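Still no internet at the new place, so this is typed in the library with 2 minutes left on my slot, sorry in advance.

Moved on Saturday. Geltitz to Redska, 92 miles, one van, too many books. Rained all the way. The removal firm wanted 241 quid extra for "stairs" – there are four stairs! Paid it. Too tired to argue.

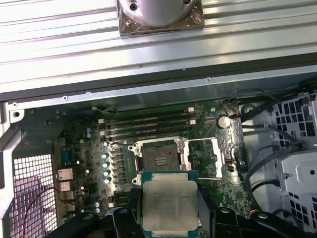 Lid off, on with it.

Kitchen is done, bedroom sort of. The cat has moved into the airing cupboard and wont come out except for ham. Found the kettle in a box marked SHOES. Still havent found the shoes.

Neighbours seem nice. Bin day is a mystery – three colours and no leaflet. Walked to the shop twice becuase I forgot milk, then forgot it again.

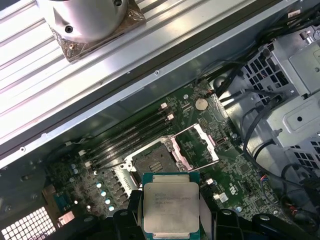

Still to do

Curtains. Council tax. Ring the gas people. Paint the hall before the winter, ha. More when the line goes in.

Comments (2)

mossyback: Green is garden waste, I think. Ours is anyway. Good luck!

tinpot_jo: FOUR stairs?? Ask for it back.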